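Grirthorpe College, Hardware Maintenance 2
Project report: Taking down and rebuilding an old workstation
Fatima Mabaso and Khanyisile Sibiya
Room 393, Mtshali Building
Submitted Oct 22, 2019

1. What we were asked to do

Pick one machine off the retired shelf, take it down as far as the processor, clean it, put it back together, show that it still runs. Write down what we did so the next pair could follow it. Benchmark before, benchmark after. That was the whole brief, half a page.

We took the big Dell, mostly for the reason that everyone else went for the little slim desktops. It had an asset sticker that said Flandodine, so that's what we called it, and what it's called in the rest of this report. We don't know what it did before. The disks were already pulled when we got it. We ran everything off a live USB stick and didn't install anything.

Work was split. Fatima did the taking apart and Khanyisile did the notes and the bagging of screws, then we swapped for the rebuild, so that the person putting it together was the one who had to read the notes. That was Khanyisile's idea and it showed us fast where the notes were bad.

2. Before

First boot was fine, fans loud. We let it sit at the desktop for a bit and then ran the benchmark from the class stick. Score 1,819. Idle temperature after the run settled at 46 C. Loud the entire time. We wrote both on the whiteboard and also in the notebook, good thing too because the whiteboard got wiped.

Then power off, cord out, hold the power button in for a few seconds, side panel off. Dust. A lot on the intake side, gray and felty, less on the board than we expected. We took it outside the door with the blower before going any further. Should have worn masks for that part, will next time.

3. Taking it down

Order we used:

Straps on, clipped to bare metal on the chassis.
Air duct out of the way. It has tabs, it doesn't have screws. We looked for screws for too long.
Memory out. Both latches at the same time, then straight up. Each stick into its own bag with the slot name written on it.
Cooler. Screws a bit at a time in a cross pattern, never one all the way out first.
Wipe the old paste off the processor.
Open the socket, look, don't touch anything in it.

The cooler was the worst of it. The old paste had gone hard and the heatsink did not want to let go. We'd been told not to pull straight up and we didn't, we twisted it a tiny bit left and right until it gave. Took ages. Mr. handout says to warm the machine up first by running it for ten minutes, and we had skipped that becuase we'd already had it off for lunch. Do the warm up. Really.

Paste removal: lint free wipes and isopropyl. First wipe comes off nearly black, keep going with clean ones. Always work from the outside in so it doesn't get pushed over the edge of the heat spreader. We went through more wipes than we were supposed to.

The memory slot names are printed right on the board, tiny white letters next to the slots, the ones we read say things like DIMM_CPU1. Handy, but only if you have a light. Khanyisile copied them into the notebook before any stick came out and that saved us later (see section 5).

The socket has a load plate over the processor and a bent lever down the side. Lever down and out from under its hook, then up. There's a little white triangle printed on the board by the corner of the socket. We put a note in the notebook, TRIANGLE TOP LEFT, with the chassis turned the way it was on our bench.

Coin cell battery left where it was. We talked about swapping it and measured it with the meter and it was ok so we didn't. Most of the cables we left plugged in as well, just pushed back out of the way. The brief didn't need the board out of the case and every cable you don't unplug is one you can't plug back in wrong.
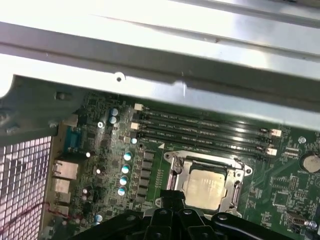
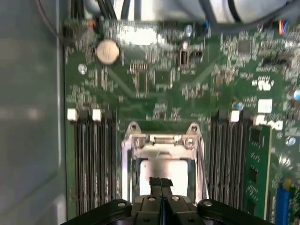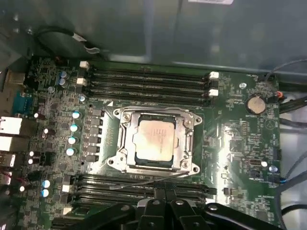

Motherboard in its chassis.

4. Inspection

We were supposed to check for: bulging capacitors, corrosion, scorch marks, bent contacts, loose connectors.

Capacitors: looked at the tops one by one with the magnifier. All flat. No crust at the bottom either. We had a lecture slide of bad ones for comparison and ours looked nothing like it.

Corrosion: none seen on the board. A bit of dull stuff on one chassis screw near the rear, swapped for one from the spares tin.

Scorching: one spot we argued over, turned out to be paste residue from an earlier job. Came off with alcohol. So somebody had been in here before us.

Contacts: looked for bent ones from both sides with the flashlight low down. Nothing that we could find. Hard to be totally sure by eye and we said so in the log.

Connectors: one fan plug was not fully home. It had been working like that. Pushed it in until it clicked.

We also cleaned the fan blades and the fins of the heatsink. Fins were clogged worse on one side, a solid mat of fluff in the gap where the fan blows in. Probably the main reason it was so loud, but we changed several things at once so can't prove it. That's a weak point in our method, we know. Should have cleaned first, tested, and then done the paste as a seperate step.

5. Rebuild

Swap of roles here. Khanyisile on tools, Fatima reading out.

Processor checked for seating, load plate down, lever down and under the hook. It takes more force than feels right. We stopped and asked, and were told yes, it's meant to.

New paste was Nutau, the gray tube from the cabinet. One small blob in the middle. First try was too much. We cleaned it all off and did it over, smaller. Some pairs spread theirs with a card, we let the heatsink do the spreading. Didn't test one against the other.

Heatsink on, cross pattern again, a couple of turns each. Fan plug in straight away. The notes said "fan, later" and later is how it gets forgotten, so we changed that line in the notes.

Memory back by slot name. Problem here. One of the bags had its label smudged off from alcohol on somebody's glove. We worked it out by elimination from the list in the notebook. Use pencil or a tag, not marker on the plastic.

Press until both latches come up on their own. Fatima thought one was in when it wasn't, latch on the one end was up and the other not quite.

Air duct back on. It only goes one way and there was a cable under it the first time, so off again, cable moved, on again.

6. First power on

Nothing. No fans, no beep, no light.

Long silence at our bench. It was the power strip. Somebody had switched it off at the wall end.

Second first power on: fans up to full, then down, then a message about the cover having been opened, press a key to go on. Got to the desktop. All of the memory showed up in the system info, same total as before.

7. After

Same stick, same benchmark, same bench, same wait before starting.

Score before: 1,819
Score after: 1,873

A small gain. We only ran it once each way so we don't want to make too much of it. Could be the paste, could be the fins, could be that the room was cooler, we never wrote down the room temperature. If we did this over we'd run it several times before and several times after and give the spread.

Idle temperature was lower than the 46 C we started with but the log file for the second run got saved to the live session and not to the stick, so it went when we shut down. Khanyisile remembers it, Fatima remembers a different number, so neither goes in the report. Noise is a lot better. No meter for that, just ears, but the bench next to us noticed.

8. Problems and what to change

Warm the machine before pulling the cooler. Already said, saying it again.

Screws: we bagged by step, which worked, except the duct step has no screws and so there was an empty bag which made us think we'd lost some. Write "none" on a slip and put it in.

Notes: "put the thing back" is not a note. Two of our lines were like that. The rebuild person had to ask both times.

Light: the ceiling light throws a glare off the chassis metal and you can't read the small print on the board. A desk lamp from the side was better.

Time: we planned one session and used most of two. The cooler and the paste redo ate it.

9. Who wrote what

Sections 1 to 4 Fatima, 5 to 8 Khanyisile, both read all of it. The cleaned-up step list is in the binder in 393, on the shelf under the spares tin. The asset sticker is still on. We asked if the machine could go to the reading room in May when they change theirs over, no answer yet. It'll need a disk first.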